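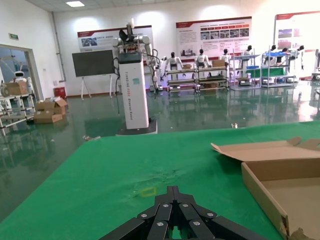
Pindby Tone Review is a service for organizations that send short written messages to the public, to members or to staff. It reads a draft text message, chat reply or notice and reports how the wording and punctuation are likely to be received. Work of this kind is easily put off. A draft sits in a queue like an open cardboard box at the side of a table, and it is sent in the end without a second reading. Pindby Tone Review places that second reading before the message goes out.

Purpose

Readers of short messages have few signs to judge by. They cannot hear a voice or see a face, and they look to small features of the text in their place. A reply of one word, a missing greeting or a line in capital letters may be taken as cold or impatient when the writer meant nothing of the kind. The service marks such features and offers the writer a choice of other wordings. It does not change a message without the writer's approval.

What the service reviews

Greetings and closings, including messages that have neither
Capital letters used for emphasis
Exclamation points, question marks and repeated marks
Emoji and other symbols
Very short replies to longer questions
Requests that may read as orders
Apologies, refusals and notices of delay

Each draft is returned with notes in the margin. A note names the feature, states how a reader may understand it and gives up to three alternatives. Writers may dismiss any note. Dismissed notes are kept in the account history so that a supervisor can revise the house style where the same note is regularly declined.

House style

Every subscribing organization receives a house style file, which may be edited at any time. The standard file contains 219 entries and was prepared by Wendelin Mösli and Senyo Acheampong of the Pindby language office. Entries may be made stricter for one department and looser for another. A billing office, for example, may prohibit emoji while a youth program permits them.

Specifications

Maximum length of a single draft: 3000 characters
Drafts per batch: 200
User accounts in the standard plan: 70
Languages: English (American and British), Spanish
Input: typed text, pasted text or plain text file
Output: marked draft, clean copy, summary sheet

Limits of use

The service is intended for short messages. Contracts, medical instructions and legal notices should be reviewed by a qualified person and are outside its scope. The notes describe common responses among readers and cannot predict the response of a particular individual. Names, slang and private jokes may be marked in error.

Training and support

An introductory session is included with each new subscription. Sessions in English are led by Colm Quinlan and sessions in Spanish by Maximiliano Prieto. Additional sessions may be requested through the account page. Written questions are answered in the order received.

Subscriptions are annual and run from the first day of September. Organizations joining at another time of year are charged for the remaining months only. Page last revised January 27, 2019.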